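Cell 28 stoppage FAQ -- Sulstead site

Last update Wed 29 April. Read this before you message the channel, most of it is answered already.

What happened?

Shirt folding job on the two-arm table. Near arm went down for a pick, kept going after contact, pushed into the tabletop and faulted. Code 3086, over force at the wrist. Far arm held position like it's supposed to. Nobody hurt, no parts broken that we know of.

Was it the gripper?

No. Swapped fingers, same fault on the next run. Gripper motor current looks normal in the log.

So what was it?

Bad height number. The Flillum software works out table height from where the blue tape lines cross, using the wrist camera. If a tape edge is ragged it can pick the wrong point, and then every pick after that is off. Ours was low. Low enough that the arm thought it still had room to go.
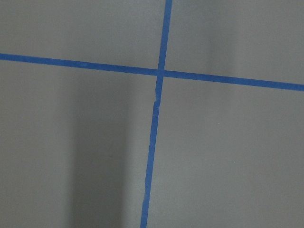
Wrist view, tape crossing. Note the rough edges on the strip just under it.

Why didn't the force limit catch it sooner?

It did catch it, just late. Limit had been raised to 40 N back in September for the heavy towel job and never put back. Should be 28 for shirts. It's 28 now. Please leave it there. If you have a job that needs more, ask first and write it in the log.

Does the wrong height show up on the pendant?

Not as a warning. You get 2098 in the event list, "reference fit low", and it scrolls away with everything else. We had it eleven times that morning before the stop. If you see 2098 even once, stop and re-run the reference. Dont clear it and carry on.

Can I keep running shirts?

Yes, at reduced speed, with someone at the desk the whole time. Both pendants stay on the desk where you can get to the red button without reaching over the table.

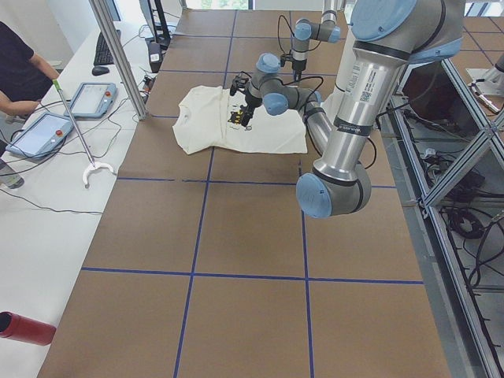
That goes for short runs too. Two arms over one shirt don't leave much space, and if one faults while the other has cloth in its fingers you want the stop in reach, not two steps away. Keep hands off the table untill both arms show paused. Use the long grabber if you need to move something at the edge.

What do I do if it presses down and faults?

Stop both arms, not only the one with the fault.
Don't jog down. Up only, slow.
Open the gripper after it's clear of the table.
Take the shirt out, check the tabletop for dents.
Save the log before you power cycle. Power cycling wipes the last part and that's the part we need.

Do I have to redo the tape?

Only where the edges are bad. Look at every crossing and along the strips from the wrist camera, not by eye from the desk -- small nicks don't show from there. Pull the whole strip, don't patch. A patch gives you two edges where there should be one and we're back where we started.

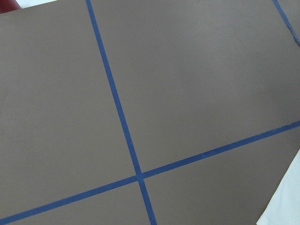
A different wrist view. Clean lines for the most part, but the short strip at upper right looks frayed at its lower end.

Can I use a different tape?

Same width, same blue. Anything else needs the Flillum color settings changed and no one has time for that this week.

Is the Babić cell affected?

Different height check, it uses a touch probe. Not affected. The force limit there was checked anyway and it's fine.

Is Evow sending a fix?

They have our logs. They said the next release will make 2098 a hard stop instead of a line in the list. No date yet -- will post when we get one. Until then the stop is you.

Who signs off before we go back to full speed?

Shift lead, after three clean reference runs in a row with no 2098. Put the run numbers in the log. "Looked ok" is not a run number.

I had a fault that isn't 3086 or 2098. Same thing?

Probably not. Open a new ticket, don't add it to this one, it's long enough.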